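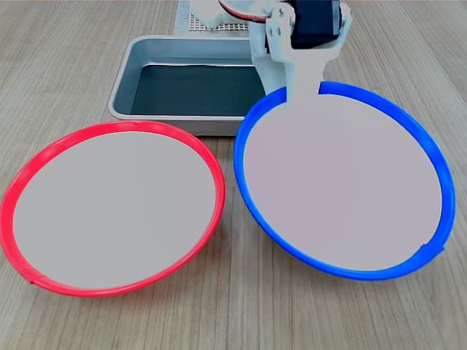

Red-rimmed plate with a metal tray behind it

Section 2: Putting up your Karam 900 soccer goal

Hi again! If you're coming over from Section 1, you've got your parts laid out on the grass and you're itching to take a shot at something. I put this goal up at the Trusville field most weekends in August, so these steps are the way I do it now, after a few wobbly tries.

1. Lay the crossbar flat on the ground with the net hooks facing the back of the goal.
2. Slide a corner piece onto each end until the button clicks. If it won't click, twist the bar a little and push again.
3. Fit the two uprights into the corners. Don't tighten anything yet!
4. Connect the back frame to the bottom of the uprights, then join the ground bar at the rear.

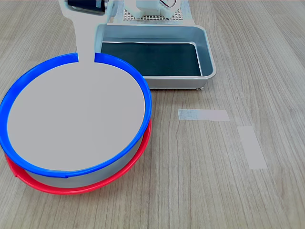
5. Now go around and tighten every bolt by hand, and give each one a last turn with the wrench from the bag (mine lives in my boot bag, and yes, I've lost it twice).

Caution: Keep kids away while the frame is lying face down. They love to run over the bars and trip.

6. With a helper on each upright, tip the whole thing up and walk it back onto the goal line.
7. Anchor it before you hang the net. Use the ground stakes on grass, or sandbags along the rear bar on turf. The bags need to add up to 200 pounds.

Caution: Never leave the goal standing without anchors, even for a quick drink of water — a gust can take it over.
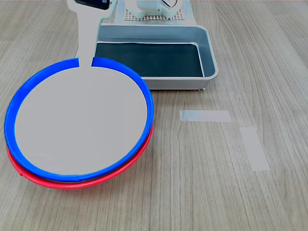 Can I leave the net on all season?

You can if the goal stays put, but take it off before you fold the frame or the mesh gets pinched in the corners.

8. Start the net at the middle of the crossbar and work outward, one clip per hook. Then do the uprights, and finish along the ground bar.
9. Give the crossbar a good shake. A rattle usually means a corner button hasn't popped all the way out.

Note: Missing a clip? The Idico spare pack, part 2323, fits this model and the older Nereddale one too.

We use cookies to remember your preferences. Accept all | Manage settings 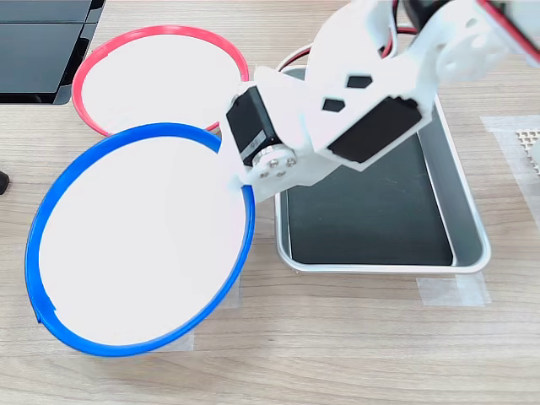

7 min read

Taking it down is the same job backward, with the net first and the anchors last. I wipe the mud off the joints before they go in the bag, and I leave the bolts threaded into their holes so I'm not hunting for them next time. Store the bag flat if you have the room — mine stood on end in the garage all winter and the zipper split.

Section 3 covers the rebound panel.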